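Sumaiya Saha
16 September 2019

Spoon drawer update. I've put it off since January and it's happening now.

The rule I'm using is simple: everything comes out first. If you sort inside the drawer you just push the same pile from one end to the other.

I put a green mat down before tipping anything out. Metal on a bare table is loud, and the bowls pick up scratches.

Two containers to sort into. One is a shallow yellow tray, see-through, from a Furunach set I bought years ago. The other is a clear plastic bin. I like being able to see in from the side — I never read labels anyway.
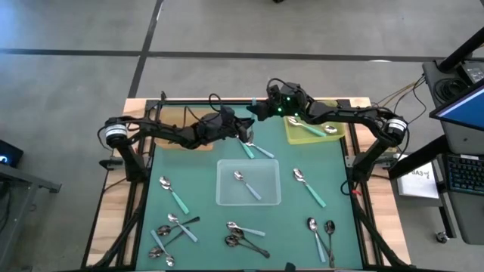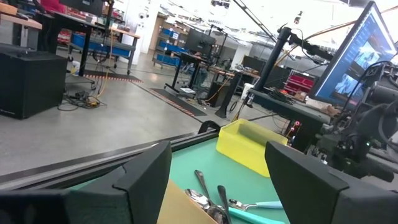
Spoons on the green mat, with the yellow container at the far end.

The blue-green handles are the ones that get used every day. They're light and they sit well in a bowl of cereal. I'd buy them again.

Plain metal ones are for guests and soup. They go at the back.

Rostislav Danko asked if I sort by size or by color. Color. Size sounds sensible until you're holding two spoons side by side at breakfast trying to decide which one is longer.

If you have a shallow drawer, measure the height before you buy a bin. I sent two Stiron ones back because the drawer wouldn't close over them.

Anything bent or pitted goes in a bag for the metal recycling. Anything you have no use for but is still fine — give it away this week or it will end up back in the drawer.

Forks next. There are more of those than I'd like.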